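Zitis Chopsticks: hand-held gripper demos in home kitchens

README, last edited July 22, 2026
Maintainer: Niloufar Heydari

Hi! If you landed on this page you probably want the chopstick data, so let me get you to it fast and then ramble a bit. Zitis Chopsticks is a set of demonstrations of one small chore: tidying chopsticks on a table with two hand-held grippers, one per hand. I started it in April because I was training a policy called Tawfik on mugs and boxes and it was getting pretty good, and then I gave it something long and skinny and it fell apart completely. So, chopsticks!

What you get

1,280 demos, recorded in 13 kitchens. Each demo is one folder with the video from each gripper's camera, the gripper path, the finger opening over time and a little text file with my notes. The notes are uneven. Some of them say "good" and some of them are a whole paragraph about a chopstick that rolled under a bowl (sorry, I was tired, but I think the long ones are more useful).

The full job is to pick up chopsticks lying on the table and put them in the holder. I also kept plenty of partial runs, where the person only lines sticks up in pairs or only moves one across the table. They're tagged "partial" in the index. Please don't throw them out without looking, my best grasping results came from mixing them in.

How we recorded

You hold a gripper in each hand, squeeze to close the fingers, and do the chore at a calm pace. The camera rides on the gripper, so whatever the tool sees is what the policy gets. The lens is very wide and I left the video as it came, with curved table edges and dark corners. If your pipeline wants straight lines, the calibration files are in the calib folder, one per gripper. Don't swap them! I did it once and lost an evening to it.

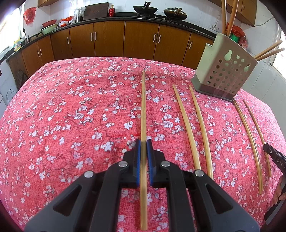

One chopstick in the fingers, four still on the cloth, holder at upper right.

I didn't ask people to clear their counters or change the tablecloth. Woks, dish soap, flowery fabric, it all stays in, and I'd love to see more datasets do the same. A thin pale stick on a busy print is a hard thing to find with a camera, and those are the table settings where Tawfik still struggles the most.

Getting it running

Unpack the archive, point the Lendex loader at the top folder and run the check script before anything else. It reads every index line and complains if a video and a path have different lengths. For training I use 4,000 warmup steps, then the normal schedule from the config file. Shorter warmup made the fingers chatter open and shut near the table, which looks funny in a clip and is awful for the grasp.

The split is by kitchen, so no kitchen shows up in both train and test. If you make your own split, please say so when you report numbers.

Things that bug me

Left and right are from the point of view of the person holding the tools. The first release had this flipped in 20 folders and I've fixed them, so if you have an old copy, download again.

Finger opening is noisy when a stick is held right at the tips. I tried smoothing it and liked the raw version better.

The second gripper wanders in and out of view, sometimes with a hand on it. I haven't masked hands. If you need that, Brerkeo has a masking script that worked fine on my files with the default settings.

Faces and mail were blurred before release. If you spot one I missed, write to me with the folder name and I'll pull it the same day.

Next up is spoons, and then maybe noodles if I get brave. Contributions are welcome, but open an issue first so I can send you the recording sheet and the calibration board to print.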